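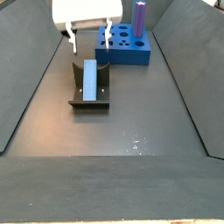

**Ishbel Pringle**, line trainer, Droswood kitting hall

# Setting up a practice station for your first week with a gripper cell

When Droswood brought in the first gripper cell last April, the training plan was a binder and a half hour of standing behind the technician. We have come a long way! I now start every new operator at a practice station, and I love teaching on it so much that I finally wrote the setup down. If you run a hall like ours (lots of small parts, lots of hand work, people who have been here for years), you can copy most of this as is.

You will need:

- a cell with a two-finger gripper and a tray floor with raised sides
- a block with holes in assorted shapes and sizes (ours is blue foam)
- a few pegs or prisms, at least one tall enough to grab easily
- a small holder with a bar that rests on it
- a notebook, paper please

## 1. Put the pieces close together

Set the block toward the back of the tray and the holder just in front of it, slightly to the left. Keep the middle of the floor clear so the fingers have somewhere to come down. New operators tend to spread everything out, as they would on their own bench, and then every move takes twice as long and everyone gets bored.

Stand the tall prism upright in the block. Ours is purple with a little star on top, and people get oddly attached to it.

## 2. Let the person teach the first move

This is my favorite part. Don't load a saved routine. Hand over the pendant and ask the new operator to bring the fingers down beside the block, stop, and go back up. That's the whole exercise. Do it at the slowest speed, five or six times, with hands outside the tray and the stop button within reach.

Samira Zoubi came to the cell after years on hand kitting, and she was sure she would be bad at it. She spent her first session moving up and down, up and down, and by lunch she was correcting me on approach angles – she knew from packing by hand which way a part wants to lean. The routines we run on the Trimero kits still use her angles.

## 3. Move on to the bar

Once the up-and-down feels dull, try picking the bar off its holder. It's harder than the prism because it lies flat, and the fingers have to close on it without bumping the curved wall behind. Line up first, lower second, close last. If the holder shifts, open the fingers, go up and start over. Chasing a part around the tray with the gripper is how fingers get bent.

A few things to write in the notebook each time:

- which piece, and which way it was facing
- where the fingers stopped before closing
- what you changed since the last try

The third one matters most. I can teach a lot from a page that says "came in a little more from the left."

## 4. Practice the hand-back

The cell will stop and ask for help. Ours does it several times a shift, and how people handle those stops changed our work more than anything else. On the day we logged 3,017 picks, 59 of them needed a person. Each one is a small decision: clear the part, turn it, or pull it for inspection.

So stage some stops on purpose. Put the bar on its holder at an angle, run the routine, and let the operator hit pause before the fingers reach it. Then have them say out loud what they would do. It feels silly for a minute and then it gets really fun, especially with two people who disagree.

## 5. Clean up and swap seats

Wipe the tray floor at the end of the session. Specks collect down near the front panel and they're easy to miss against dark gray. Then rotate. We keep everyone to half a shift at the cell and half at the benches, and I'd fight to keep it that way. The people who still handle parts every day are the ones who spot a bad batch early.

## What changes in the job

I get asked this by every group, so cover it before they have to ask. There's much less reaching and repeating, and my own wrists are very grateful. There's more watching, more writing and more talking between shifts. Some people miss the rhythm of hand kitting, and I tell them so do I. The De Luca orders are still done fully by hand, and there's usually a friendly scramble for those seats.

Pay grades need to be settled before training starts. We did it the other way around, and I wouldn't repeat that. An operator who can teach a move and sort out a stop has a new skill, and the grade should say so on day one.

Next session in our hall is at 7:30 a.m., at the cell nearest the Mutton racks. Bring your notebook and a pen that works.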